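Ticket 955: Handgreifer, Vorführungen "Kette in Schale"
Status: wieder geöffnet
Bearbeiter: Ľubomír Kopecký

Freitag, 30. März 2018

Der Support von Plalteck hat das Ticket geschlossen mit dem Hinweis, nach der Neukalibrierung sei die Öffnungsweite "im Rahmen". Sehe ich anders. Im Log springt der Wert weiterhin, sobald der Finger in die Schale eintaucht, und zwar bei 3 von 4 Vorführungen von heute.

Geprüft:
- Schrauben an den Fingergelenken nachgezogen: keine Änderung
- andere Firmware aufgespielt: keine Änderung
- langsamer geführt: Sprung kommt später, kommt aber

Die Empfehlung, einfach 2,000 Vorführungen aufzunehmen, dann mittle sich das heraus, überzeugt mich nicht. Wenn der Fehler immer an derselben Stelle sitzt, lernt der Arm ihn mit. Bei Rarkside hieß es damals auch, mehr Daten würden reichen.

Mein Verdacht bleibt die Verdeckung am Schalenrand. Anbei die Ansicht der Greiferkamera mit der grünen Perlenkette in der gelben Schale. Bitte diesmal mit den Rohwerten abgleichen und erst danach schließen.

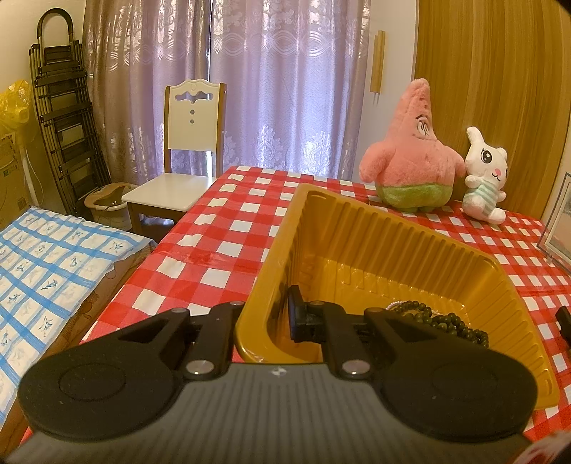

Bis dahin nehme ich mit diesem Greifer nichts mehr für den Trainingssatz auf.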